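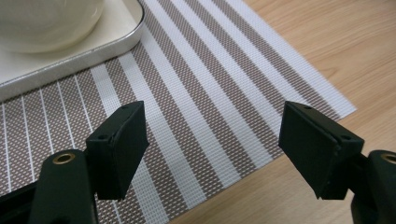

Vuta, December

Woven placemats get less care than anything else on the table. They are shaken over the sink, wiped with whatever cloth is nearest and put back. A decent set will last for years if it's treated a bit better than that, and the striped kind is worth the trouble as the weave hides small marks well.

Crumbs first. Take the mat outside, hold it by one short side and give it a few good shakes, then turn it round and do the same from the other end. What is left in the weave will come out with a soft brush. Work along the stripes, then across. An old pastry brush will do, or a clean nail brush.

Check the label before you use any water. Cotton mats can usually go in the machine on a cool wash. Paper, straw and grass weaves should only be wiped with a cloth that has been wrung out hard. If the label has gone, treat the mat as the delicate sort.

Sauce and gravy should be lifted off with the edge of a spoon, then dabbed. Rubbing pushes the stain down between the strands. For grease, cover the spot with cornflour, leave it overnight and brush it off in the morning. Test a corner on the underside before using washing-up liquid on a coloured stripe. Red and navy are the usual ones to run.

Dry mats flat on a towel. Pegged on a line they pull out of shape, and the corners never quite sit down again. If one has already curled, dampen the corners slightly, put it between two tea towels and leave it under a stack of heavy books for a day. Marianna Tomaszewski uses a baking tray with tins on top – same result, and easier to shift.

Light wooden tables need a look as well. Lift the mats every evening and wipe underneath, as a damp mat left in place can leave a pale patch in the finish. Move them about now and then too, or the wood around them will darken in the sun and you'll see where each one has been.

Store spares flat in a drawer. Rolling is fine for soft cotton, but stiff weaves crack along the fold. We keep 16 in one shallow drawer with a sheet of greaseproof paper between every few, the everyday ones on top and the Christmas set at the bottom.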